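Küchenkraft (m/w/d) in Teilzeit für das Seminarhaus Plitside

Stand: 9.4.18

Bukora betreibt das Seminarhaus Plitside mit vier Gruppenräumen, einem Speiseraum und einer Küche im Erdgeschoss. Für diese Küche suchen wir ab sofort eine Küchenkraft mit 16 Stunden pro Woche. Die Stelle ist zunächst bis Ende August befristet. Eine Verlängerung ist vorgesehen, wenn beide Seiten zufrieden sind.

Gekocht wird bei uns nicht. Das Mittagessen liefert der Partyservice Jelínek fertig an, Brot und Kuchen kommen am Morgen von der Bäckerei Pilari. Zur Stelle gehören das Annehmen der Lieferungen, das Ausgeben, das Abräumen, das Spülen und alles, was danach wieder an seinen Platz muss. Der Speiseraum hat 94 Plätze. Voll besetzt ist er selten, an Prüfungstagen aber schon.

Ihre Aufgaben

Anlieferungen entgegennehmen, mit dem Lieferschein vergleichen und fehlende Posten telefonisch melden
Kaffee, Tee und Wasser für die Gruppenräume vorbereiten und nach den Pausen wieder einsammeln
Geschirrspüler ein- und ausräumen, Teller und Tassen in die Schränke sortieren
Einzelne Teile von Hand spülen und im Abtropfgestell trocknen lassen
Spülbecken, Armatur und Arbeitsplatte am Ende jeder Schicht reinigen und trocken nachwischen
Kühlschrank einmal in der Woche ausräumen und auswischen
Müll trennen und in den Hof bringen
Geschirrtücher waschen und zusammenlegen
Die Bestandsliste für Spülmittel, Klarspüler, Salz und Filtertüten führen

Die Reinigung der Gruppenräume, der Flure und der Toiletten gehört nicht zur Stelle. Dafür haben wir eine eigene Firma.

Zur Küche

Wer bei uns anfängt, arbeitet meistens an der Spüle und am Geschirrspüler, deshalb ein paar Angaben dazu. Die Arbeitsplatte ist weiß und glänzend, man sieht darauf jeden Kaffeerand. Scheuermilch und raue Schwämme dürfen nicht verwendet werden, Mikrofasertücher liegen bereit. Das Becken ist aus Edelstahl, groß und tief genug für Bleche. Es wird nach dem Spülen ausgewischt, sonst bleiben Kalkflecken. Das Wasser im Haus ist sehr hart.

Der Geschirrspüler ist unter der Arbeitsplatte eingebaut. Teller stehen im Korb senkrecht zwischen den Stegen, Tassen kommen mit der Öffnung nach unten hinein. Speisereste werden vorher abgestreift, vorgespült wird nicht. Ein Durchgang mit dem Kurzprogramm dauert 31 Minuten. An vollen Tagen läuft die Maschine mehrmals hintereinander, und in der Zwischenzeit wird von Hand gespült, was im nächsten Durchgang keinen Platz mehr hat. Nasse Teller stehen hochkant im Gestell am Becken. Bitte nicht flach übereinander abstellen, die untersten trocknen so nicht und werden beim Herausziehen leicht angeschlagen.

Unser Geschirr ist einfaches weißes Geschirr, das wir nachkaufen können. Wenn etwas zerbricht, wird es in die Liste an der Innenseite der Schranktür eingetragen. Vom Lohn wird dafür nichts abgezogen.

Arbeitszeiten

Gearbeitet wird an vier Tagen in der Woche, jeweils vier Stunden. In der Regel liegt der Dienst zwischen 11 und 15 Uhr. Der Freitag ist meistens frei. Den Plan bekommen Sie drei Wochen im Voraus. An einzelnen Tagen, wenn zwei Gruppen gleichzeitig im Haus sind, kann der Dienst bis 17 Uhr dauern. Diese Stunden werden aufgeschrieben und im selben Monat ausgeglichen oder ausgezahlt, das können Sie sich aussuchen. Wochenenddienste gibt es nicht.

Was Sie mitbringen sollten

Erfahrung in einer Küche, Kantine oder Kita ist von Vorteil, aber keine Bedingung. Wichtig ist, dass Sie zügig und sauber arbeiten und auch dann pünktlich kommen, wenn an einem Tag nur wenige Gäste angemeldet sind. Sie sollten einen vollen Tellerstapel heben und längere Zeit stehen können. Deutschkenntnisse brauchen Sie so weit, dass Sie einen Lieferschein lesen und am Telefon eine fehlende Kiste melden können. Die Belehrung nach dem Infektionsschutzgesetz muss vor dem ersten Arbeitstag vorliegen. Wer sie noch nicht hat, bekommt von uns einen Termin und die Gebühr erstattet.

Was wir bieten

Bezahlt wird anteilig auf Grundlage von 2.220 Euro brutto im Monat bei Vollzeit. Das Mittagessen ist an Arbeitstagen kostenlos. Arbeitskleidung und Handschuhe stellen wir, geschlossene, rutschfeste Schuhe bringen Sie bitte selbst mit. Für die Anfahrt gibt es einen Zuschuss zur Monatskarte. In der ersten Woche arbeiten Sie mit einer Kollegin zusammen, danach sind Sie an den meisten Tagen allein in der Küche zuständig.

Bewerbung

Ein kurzes Anschreiben und ein Lebenslauf genügen. Zeugnisse können Sie beilegen, ein Foto brauchen wir nicht. Bitte geben Sie an, ab wann Sie anfangen können und ob es Tage gibt, an denen Sie grundsätzlich nicht arbeiten können. Ihre Unterlagen schicken Sie an Bukora, Seminarhaus Plitside, zu Händen Asmaa El Khatib, oder Sie geben sie am Empfang ab. Frau El Khatib meldet sich in der Regel innerhalb einer Woche und vereinbart mit Ihnen ein Gespräch. Dazu gehört ein Probearbeiten von zwei Stunden, das bezahlt wird. Fahrtkosten zum Gespräch können wir leider nicht übernehmen.

Der Arbeitsplatz

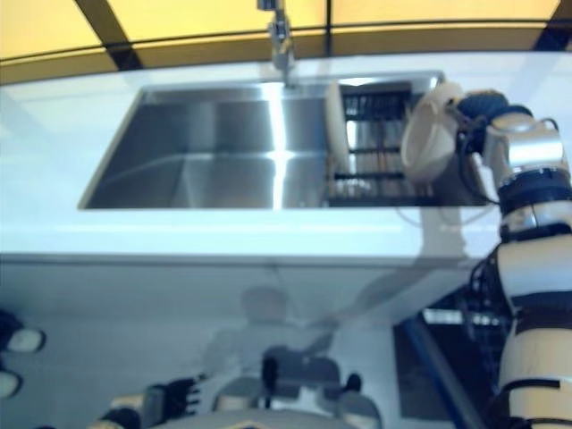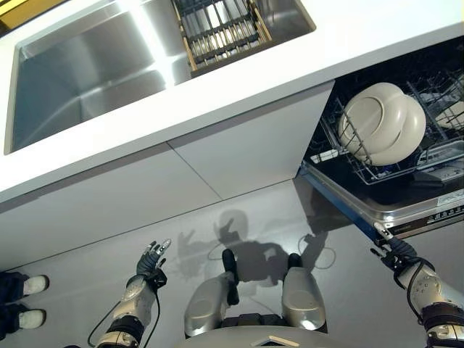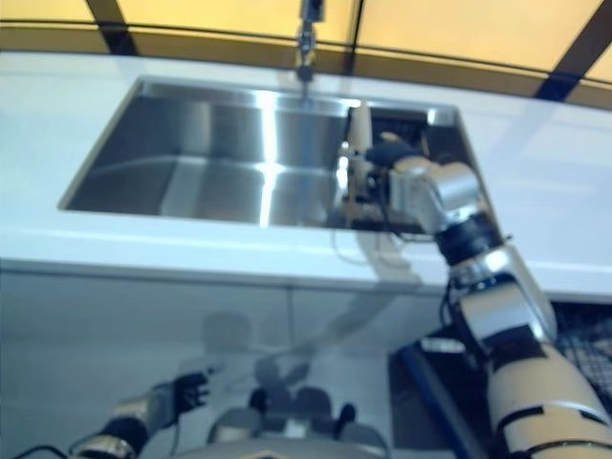
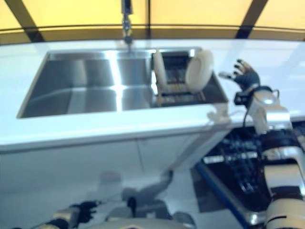

Spüle und Arbeitsplatte in der Küche, auf dem zweiten Bild auch der geöffnete Geschirrspüler.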